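How to compare fingertip pads on cloth

Cloth is a good way to sort out grippers. A pad that holds a wooden block all day can lose a dish towel in a second. This page covers how I compare fingertip pads on soft goods with a parallel two-finger gripper. You need the arm, the pads you want to try, a few pieces of fabric and a wrist camera.
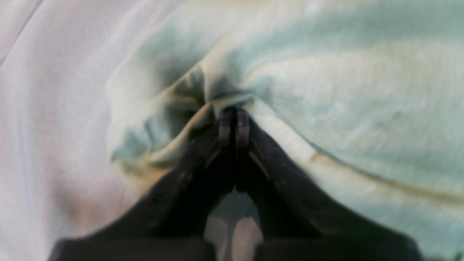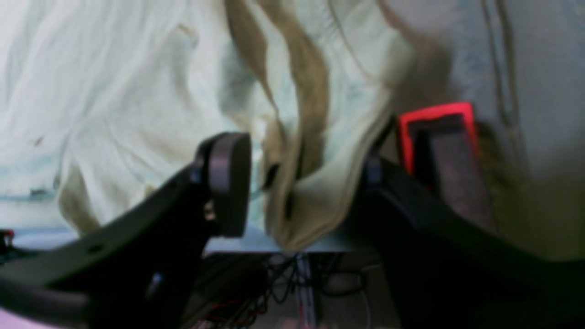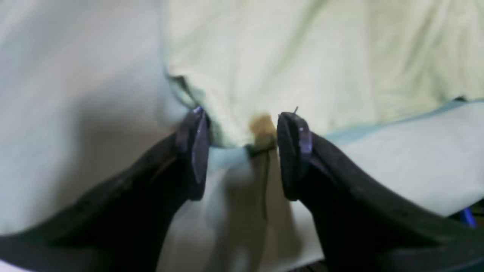 Black two-finger grippers at work on fabric, seen from the wrist.

1. Pick your fabrics

Use at least one thin cloth and one with some texture. Wash them first, as new fabric often has a finish that makes it slick. Keep the same pieces for the whole comparison. If you swap one out halfway, start over.

2. Set the camera before the pads

Mount the wrist camera so both fingertips are in view when the gripper is closed. Lock the exposure. Black fingers against pale cloth will fool auto exposure, and the folds wash out right when you want to see them. If your fingers have a lot of travel, check the view with the gripper open too.

3. Zero the gripper with each pad

Pads differ in thickness, so the closed position moves every time you change them. Close slowly until the pads touch, save that as zero, then open and repeat. On the Serkis controller this is under Tool, then Offsets. On the Ornell you have to type it in by hand and restart, so write the number down.

4. Choose a grasp and stick with it

I use a simple one. Drop the cloth from the same height, move to the highest fold, close, lift 300 mm, wait, and lower. Flat cloth is a separate test. A pad that does well on a bunched fold may skate right over a flat layer, and mixing the two in one log makes it useless.

5. Step the force

Start at the lowest setting and go up until the cloth stays put for the full lift. Note that setting for each pad and fabric. Don't go straight to maximum - almost any pad will hold at full force, and you learn nothing about it.

6. Log the failures by type

I use three codes: missed, slipped, and grabbed too much. The last one matters if you plan to fold laundry. Save the wrist video with the same name as the log line. Sabine Hinrichs suggested this after I spent a Saturday matching clips to rows, and I have done it her way ever since.

7. Repeat, then change the order

Run the pads in one order, then in reverse. Wipe them between sets. Lint builds up and a pad that went last will look worse than it should.

My set came to 400 grasps. The softer pads needed less force on the thin cloth but were slower to let go, so add a short pause after opening.

Comments

Solène Arnaud: Does the pause go before or after the arm backs away? Mine drags the cloth if I move too soon.

Reply from author: Before. Open, wait, then back away straight up.

dernfield: Worked for me on the Tshabalala arm, but I had to slow the close speed a lot.

Related pages

Wrist camera mounts for small arms
Setting tool offsets on the Serkis controller
Dernness pads after a month of use
Cable routing for two-finger grippers

This site uses cookies to remember your settings. Accept or manage cookies.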